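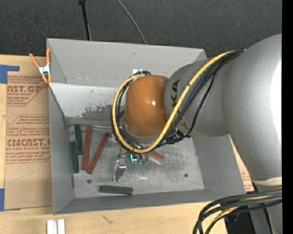
A robot arm at work over a bin of red and green blocks during data gathering for Wekolus.

Hultlow opens Wekolus block-picking data to outside groups

11 November 2025 - Hultlow today released the first part of Wekolus, a collection of recorded robot picking attempts meant for training systems that learn from examples. The release holds 1,539 attempts. Each one comes with camera images, the joint positions of the arm and a note saying whether the block was lifted, dropped or missed.

Gathering began in August at the company's Hondden site. The work uses an industrial arm, an open gray bin and plain rectangular blocks in two colors. An operator guides the arm through a pick, marks the result and starts the next one. After a set number of picks the blocks are tipped back into the bin and left as they fall.

Hultlow chose blocks for the first part of the project because their shape is simple and their positions are not. A block may lie flat, lean on another or rest against the bin wall, and each case calls for a different approach by the arm. Failed attempts are kept in the collection and labeled the same way as the others.

The first 1,000 attempts were checked by 2 reviewers working separately. Where their labels differed, the recording was looked at again and the label settled before release. The remaining attempts were checked by one reviewer. The files show which check each recording received.

Pillai, a software firm that works with Hultlow on the project, wrote the recording tools and the viewer that comes with the data. The viewer plays back an attempt with the arm's motion shown next to the images. It runs on an ordinary desktop computer.

Hultlow plans to bring the collection to 2,000 attempts using the same bin and blocks. Later parts will add objects of other shapes.

Wekolus is free for research and teaching use. Commercial users need a license from Hultlow. Requests for access can be sent through the project page.

About Hultlow
Hultlow builds and tests picking systems for warehouses and small factories.

Press contact: Hultlow press office, Hondden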